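Section 4: Setting Up Your Market Stall in Skorville

By now you should have Stemow installed and your character logged in, so we can get to the fun part, setting up a stall that sells things while you are off doing something else entirely. You can skip this section if you only plan to buy, but even buyers end up with a bag full of odds and ends sooner or later, and a stall is a much nicer place for them than the bank.

Before you begin

You will need a stall permit from the clerk at Marchuk Landing and at least one item that is not bound to your character. Quest rewards are nearly always bound. If the item name shows in gray in your bag, it won't go on the shelf no matter how hard you drag it.
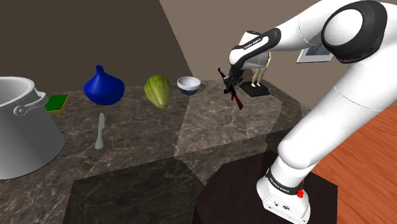
Silver pot, sponge and blue vase on a marble countertop.

Opening the stall

1. Stand inside the market square and open the Stemow panel from the side menu.
2. Click Claim Stall. Any free stall lights up on your map, and you can walk to whichever one you like – the ones near the fountain go quickly in the evening, but the back row sells perfectly well.
3. Drag your items onto the shelf. A basic stall has 19 slots, and a stack of the same item takes up one slot however tall the stack is.
4. Type a price for each item, or right-click it and choose Match Market to fill in the going rate.
5. Click Open for Business, and wait for the little bell before you walk away.

Note: Match Market reads prices from the last time you visited the square. If you have been away for a while, click Refresh first, or you may find yourself selling rare dyes for the price of turnips.

Caution: Closing the game before the bell rings cancels the stall and sends everything back to your mailbox. Nothing is lost, but the permit is used up and you will need another.

Labels and signs 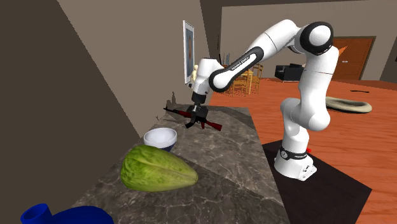
Sign text is set separately from the rest of your screen, under Stemow, then Display, then Signs. Start with the medium size and walk a short way off to see how it looks, as shoppers will mostly be passing by at an angle. Color does more for you than size does: white on black stays clear even when the letters are small, much like the FRANKA EMIKA lettering on the black band around the arm's base. Pale yellow on tan, on the other hand, disappears the minute the sun goes down in town.

Sharing a stall

You can let up to four other characters stock your shelf. Open the Partners tab, type each name exactly as it appears in the game, and choose one of the two roles:

Stocker: may add items but can't change prices.
Keeper: may add items, change prices and collect coins.

Caution: A Keeper can empty the coin box, so please give that role only to people you know well.

If you already keep price lists in Cinimport, see Section 5 for how to bring them over.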